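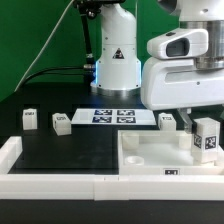

Two-arm cell, marker cubes and tray, Saturday morning.

Came in to work out the equipment list before the September request is due. Ronaldo wants one sheet with everything on it, nothing "to be confirmed," so I spent the first hour going through what the cell needs and the rest on the quotes.

Grippers first. We have been making do with the fingers that came with the unit, and the translucent ones mark up with use. The printed replacements are cheap but we lose an afternoon each time a set gets changed and re-zeroed. Havbridge quotes a molded finger set that fits our wrist flange without an adapter. Molgate is cheaper per set, needs an adapter plate, and the plate is a separate line with its own lead time. Once the plate is added the two come out close enough that I would go with Havbridge and skip the extra part. Asking for 8 sets. Francine thinks that is high. I think it gets us through the year and she can cut it if she has to.

Cubes. Current ones are plain white with a marker on some faces. They work for pick and place into the tray, but the stickers lift at the corners and then detection gets jumpy. Two ways to go:
Keep the printed cubes and buy better label stock.
Have a batch made with the markers inlaid.
Remberg will do inlaid, minimum order 40. We don't need 40 for this cell, but Pacita says the teaching bench would take half and share the cost. Need that from her in writing before I put it on the sheet.

Calibration board. The one on the table is fine for now. I checked it against the steel rule and the corners are where they should be. If we add a third camera we'll want a bigger board, stiff backing, matte. Put down as optional, line 2.

Tray and rail. No spend. The rail segments get knocked out of line whenever somebody leans on the front of the table, so the joints need pinning. Shop job, I'll do it. The posts in the tray can stay as they are. Mylene asked for a deeper tray because a cube set down near the wall can end up over it. I'd sooner fix the place pose first and see if she still wants one.

Cables. This needs money and it keeps getting left off. Right now they go across the backdrop, and every time we re-hang the green we have to unclip everything. Want proper overhead routing for both arms, with strain relief at the base end. Skjelbred has a kit, but it assumes an extrusion frame and ours is only extrusion on one side. Asked them for the half kit price. No answer yet.

Service. The contract on the smaller arm is year to year. The larger one is covered until 2030, parts only, labor is ours. I'd like both on the same terms so there is one renewal to remember. Charito has the contract folder and will look up what we paid last time. If labor can be added to the larger one for less than two call-outs a year, it goes on the sheet. If not, leave it.

Spares. One wrist camera cable, one set of fuses, one emergency stop button. We had none of these in the drawer when I looked. The drawer label says we do. Fixed the label.

Not asking for: a third arm (came up again, there is no room on the table), new table, new backdrop.

Rough order if the money gets cut:
1. Spares
2. Cable routing
3. Finger sets
4. Service terms
5. Inlaid cubes
6. Larger board

Francine will probably swap 2 and 3. I don't mind much, except that every finger set we buy gets used on a cell where the cables are still in the way.

To do before the sheet goes to Ronaldo:
Chase Skjelbred on the half kit.
Get Pacita's yes or no on the cube split.
Ask Havbridge if the finger price holds past the end of the month.
Contract figures from Charito.
Measure the extrusion side again. My number and Mylene's don't agree, and hers is probably right.

Stopped at 12:30. Arms parked and powered down, key back on the hook.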